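I've been meaning to write this up since February, when I finally gave in and started walking to work instead of taking the bus. A few of you asked how it was going and I kept saying "fine!" and changing the subject, mostly because for the first couple of weeks it wasn't fine at all, it was blisters and bad moods and getting to my desk smelling like a gym bag. But I'm a few months in now and I have Opinions, so get a coffee.

Some background for the new people. I live at the top end of Setiawan Street, by the laundromat with the broken sign, and I work down in Ormont, which is the bit of town between the canal and the old rail yard. On the bus it's twenty minutes if the driver feels like it. On foot it's three miles, nearly all of it downhill in the morning and (you can see where this is going) nearly all of it uphill at night.

Why did I start? I'd love to tell you it was for my health. The truth is that the 14 bus got rerouted, and the new route goes past the hospital and the high school and sits at the light by the hospital for what feels like a full season of television. I was standing up with my face in somebody's backpack one morning, looking out at a man with a cane, and the man with the cane was beating us. He wasn't even hurrying! I got off at the next stop and walked the rest, and I was at my desk before the bus came around the corner.

So that was day one. Day two I wore the wrong shoes.

I can't say enough about shoes. I had a pair of cute flat sneakers, canvas, no support to speak of, and I figured they were sneakers so they were for walking. By the end of that first week I had a blister on each heel and a weird ache across the top of my left foot that came on every time I went down stairs. I ended up at a little running store, where a very patient teenager watched me walk up and down a strip of carpet and then brought me the ugliest shoes I have ever owned. They're beige and orange. They look like something you'd be issued. I love them more than some of my relatives.

Socks matter too, by the way. Get wool ones, even when it's warm out. I thought that was hiking-people nonsense and I take it all back.

The route took some figuring out. The map app wants me to go straight down Erine Avenue, which is four lanes and a tire place and another tire place, and the sidewalk just stops at one point, like whoever was building it got called in for dinner. I did that for a week and hated every minute. Then one morning I turned off a block early to get out of the wind and found the alley behind the bakery, and the alley goes through to the little park with the duck pond, and the park lets you out on the canal path, and the canal path takes you all the way to Ormont without crossing a single big road. It adds maybe five minutes. I would happily add fifteen.

The bakery alley is my favorite part of the whole thing. They prop the back door open at about a quarter to seven and the smell comes out and just hangs there between the walls. I have a rule that I'm only allowed to go in once a week. I break the rule. The cheese thing with the onion seeds on it is worth breaking a rule for, and if you eat it on the bench by the pond the ducks will come and stand on your feet.

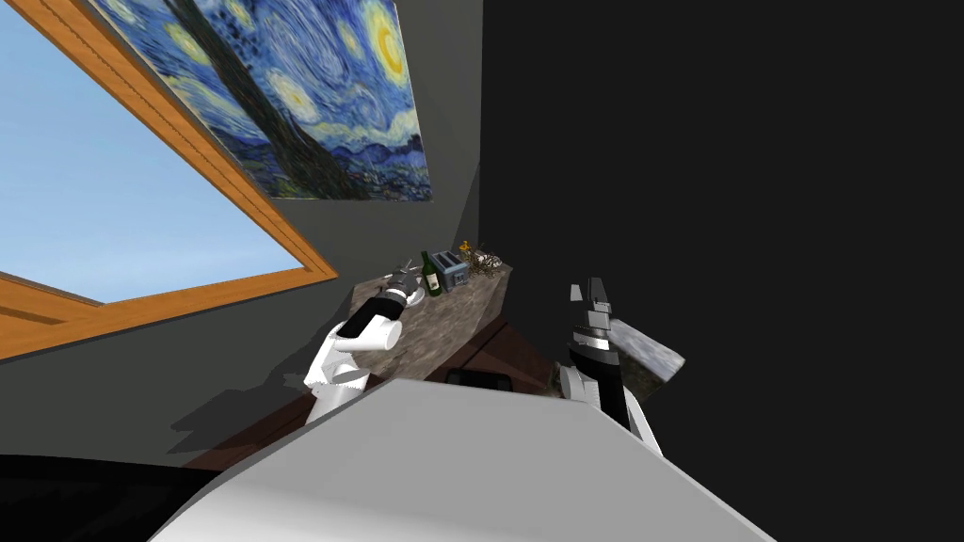
Lyle Strickland wrote to me after my last post to say that he walked to work for eleven years and the mornings were never the problem, it was the evenings that got him, when he was tired and it was dark and the bus went by all lit up and half empty. He said the only thing that kept him going was leaving his bus pass at home. If he had it in his pocket, he used it.

Lyle, I have thought about that so many times since. He's completely right about the evenings. In the morning I'm half asleep and my legs just do it, and then I'm there. In the evening I've got the hill, and I've got whatever happened at work stuck in my head, and I've usually got a bag that weighs more than it did when I left the house (how? what am I carrying home?). I tried leaving the pass behind and it worked great for eight days, and then it rained so hard the canal path was under water and I had to call my sister to come get me. She was very nice about it, and she still brings it up.

My compromise is that the pass lives in the zipper pocket at the very bottom of the bag, under the lunch box and the umbrella. I can get to it, but I'd have to unpack everything on the sidewalk in front of people. So far my pride has mostly won.

The other thing that helps with the hill is having something to listen to, but only on the way home. Mornings I keep my ears free. I tried podcasts in the morning and got to work feeling like I'd already been in a meeting. Evenings, though, bring on the audiobooks. I'm working through a huge family saga about a shipping business called Greltanance and all the cousins who want to get their hands on it, and it is pure trash and I've started taking the long way around the pond to finish a chapter. There's a cousin who I'm pretty sure is going to burn down the warehouse. Don't tell me.

OK, the step counter. I said I wasn't going to get one and then my phone turned out to have been doing it the whole time, quietly, without asking. I went back and looked at the old numbers and, well. There was a day in January when I took 543 steps. In a whole day! I don't remember being sick. I think I just went from the bed to the couch and to the fridge and back and called it a Sunday sort of mood. Another day, a work day, with the bus at both ends, came out at 2,627, and I remember thinking of myself back then as someone who was on her feet a lot.

I don't want to be a person who talks about steps at parties, so I've turned the notifications off and I only peek now and then. I will say that the lazy days aren't as lazy as they used to be. I didn't plan that part. I just get itchy by the middle of the afternoon and end up walking to the far grocery store for one lemon.

People ask about weight and I'm going to leave that alone, except to say that the bakery is on the route, so draw your own conclusions. What I have noticed is sleep. I used to lie there until one in the morning having arguments with people who weren't in the room. Now I'm out by ten thirty and my downstairs neighbor, Aiman Rahman, claims he can hear me snoring through the floor. (Aiman plays the trombone. I feel we're even.)

Some practical stuff, for those of you thinking about it.

Keep a second pair of shoes at work. I carried mine back and forth for a month like a fool. Also keep a spare shirt there, and some deodorant, and a comb, in a drawer you can reach without making a production of it.

Backpack, not shoulder bag. I resisted this for vanity reasons and my neck made me sorry.

Don't start on a Monday-type day, when you've got a big meeting first thing. Start on some nothing day when it doesn't matter if you show up pink in the face. And tell your boss. Mine was lovely about it and now half the office asks me what the weather's like when I come in, as if they didn't all come from outdoors too.

If it's icy, take the bus. I mean it. I went down on the bakery corner in early March, flat on my back with my legs in the air, and a woman putting out the recycling clapped. She helped me up after, but she did clap first. I had a bruise the shape of Florida and I took the bus for three days with no guilt whatsoever.

And say hello to people. I'm not a big hello person by nature, but you see the same faces at the same time every morning and at some point it gets stranger not to. There's a guy with two greyhounds in matching coats. There's a lady who power walks with ski poles in all weather and says "lovely!" to everyone, even in sleet. There's a kid who waits for the school bus by the footbridge and, for reasons of his own, salutes. I salute back. I was out for a week with a cold in April and when I came back the greyhound guy said he'd figured I'd moved away, and I was weirdly touched by that all day long.

I still haven't decided what I'm going to do about August. My office has no shower and the hill faces west, so the sun will be right in my eyes and on my neck the whole way up. I might take the bus home for those few weeks and just walk the mornings, or I might wait at the library until it cools off. If any of you walk through real summer heat, please tell me what you wear and whether those cooling towels do anything or whether they're just wet towels.

Oh, and the onion seed cheese thing is off the menu until fall. They've got an apricot one instead, so I'll be trying that tomorrow.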